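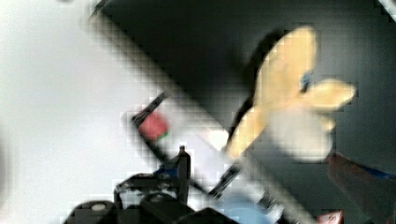
Drullgate Equipment Desk, Arms and Grippers

Wrist Camera Gripper Kit, Jirulgate 5
Page last revised 3 October 2021

If you have found your way to this page you are probably somewhere between "we should really get a second arm" and "how on earth do I write this into the budget," and we're glad you stopped by, because that's the stretch where a bit of plain talk helps the most. The Jirulgate 5 is the gripper kit we sell more than any other to small labs and teaching shops. It goes on the end of an arm you already own, it has slim black fingers and it carries a small camera at the wrist that looks down past the fingertips at whatever you're reaching for.

A word on that camera, as it's the part people ask Kristine about on the phone. It is there so the arm can tell where a box is and where the finger is next to it. A pale box on a dark surface with something bright beside it, a bit of yellow or a patch of red, gives it plenty to go on even when the picture comes through soft and blocky. It won't read small print on a label for you. If your work depends on reading labels, please budget for a fixed overhead camera as well, and talk to us before you order, so we can quote the two together (it's kinder on the shipping).

What the price covers

Gripper kit with wrist camera: $2,037
Adapter plate for Multex or Wyss arms: $200
Spare finger set with rounded tips: $519

The kit price includes the cable, the mounting screws and the first year of phone support. The adapter plate is separate and you do need one, so please put both lines on your request. We've had more than one purchase order come back around for a second signature over a plate, and that can eat up weeks at a school or a county office!

Do you need the spare fingers in the first year? Brigitta Holzer, who looks after our bench repairs, would say yes if students are driving and probably not if it's the same two careful people every day. The tips wear before anything else does. A bent finger can usually be swapped at your own bench with one hex key, and then you're back to work the same afternoon, so a lot of our customers like to have the set sitting in a drawer.

Planning your table

Leave yourselves more room than you think. The joints on either side of the fingers stick out farther than the fingers do, and they're what bumps into things when you reach low over a box. Start with light items that have some give to them and a few boxes with flat sides, and save anything slick or heavy until everybody is comfortable.

Lead times and budget years

Orders placed now ship in the order they come in. If your budget year closes in the summer, we'd suggest asking for your quote by February, which leaves time for a loan unit if you'd like to try one first. Loan units go out for two weeks and you pay the freight back.

Quotes are good for 90 days. Ask for Kristine Sison for quotes and loans, or Brigitta for anything to do with repairs, plates or odd arms we haven't listed.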